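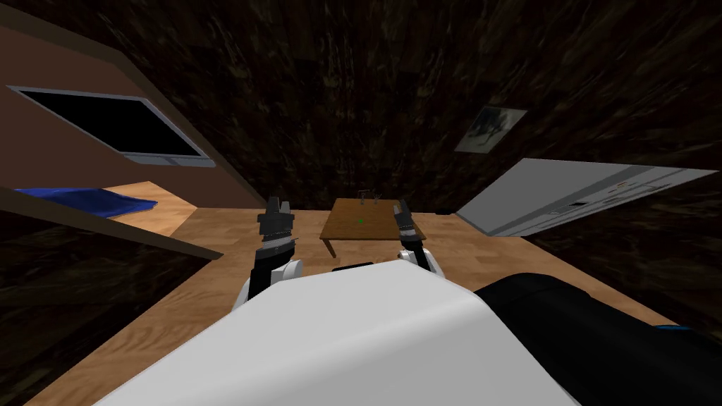

Filed under: Kitchen notebook / Vegetables / Trials in progress

May, started 10 in the morning

Celery root again, the roasted one with mustard and apple. Last time the outside was good but the middle of each piece was still hard, and Precious Enriquez wrote in the margin "tastes like warm chalk." I agree with her. So today I changed the cut and left the rest of the recipe as it was, so that we know what made the difference.

Bought two roots at Judar. The label gives only the weight of the bag. After peeling and removing the brown parts near the bottom I had 800 g of clean flesh. The loss was bigger than I expected, these roots have very deep folds. For next time it is better to choose the smooth ones, even if they are smaller.

Cut: batch A in wedges like last time, batch B in cubes of 2 cm. Half of the weight in each. Both went in a bowl with cold water and the juice of one lemon while I prepared the dressing, then I dried them well in a towel. I think in the first trial I did not dry them enough, and they steamed before they browned.

Oil and salt the same for both, two spoons of oil and one small spoon of salt per batch. Thyme only at the end, it burned the other time.

Oven at 400 F, both trays in together, changed places once after 13 minutes. I looked at them each time I passed and wrote down the color:

13 min: A pale, B has yellow corners
25 min: A light brown on one side, B brown on two sides, knife goes in easily
35 min: A brown, knife stops in the middle. B finished, took it out
45 min: A finished outside, middle is soft but a little dry

So the cubes win by 10 minutes and they are better inside. The wedges look nicer on the plate, this I must admit. Maybe wedges are possible if we boil them first for a short time, but then it is two pots and the lunch people will complain.

Dressing. For one batch: 100 g of plain yogurt, one full spoon of grainy mustard, one spoon of cider vinegar, half a spoon of honey, pepper. I made it first without honey and it was too sharp next to the apple. With a full spoon of honey it was like dessert. Half is correct. The Tirkow mustard is stronger than the one we had in winter, so if somebody uses a different jar, please taste before adding everything.

Apple: one green apple, thin slices, skin on, put in raw at the last moment. I also tried a few slices in the oven with batch B for the last five minutes. They became soft and stuck to the tray. Not useful.

Nuts: hazelnuts, toasted in a dry pan and chopped with the knife. The food processor made dust and pieces of very different size, so I threw that away and began again. Walnuts would also be fine but they are bitter with this mustard.

Put together: hot celery root on the plate, dressing on the side of it and not on top, then apple, nuts, thyme, a little more pepper. When I put the dressing on top of the hot cubes it separated and looked like old milk. After waiting for the tray to cool a bit it was better, but still I prefer it on the side.

Tasted at noon with Precious. She wants more acid and suggests some orange peel in the yogurt. I am not sure, I will try with one small portion. She also asked for parsley leaves, and there I think she is right, the plate is very beige.

Kept a box of batch B in the refrigerator with no dressing. At 4 in the afternoon, cold, it was sweeter than when it was hot and the texture was firm. Could be a salad for the warm months, with the same dressing made thinner with a spoon of water.

To do:
- orange peel in a small portion of dressing, compare with plain
- wedges boiled five minutes, then roasted
- write the salt by weight, my small spoon is not the same as the spoon in the other drawer
- buy parsley and one more lemon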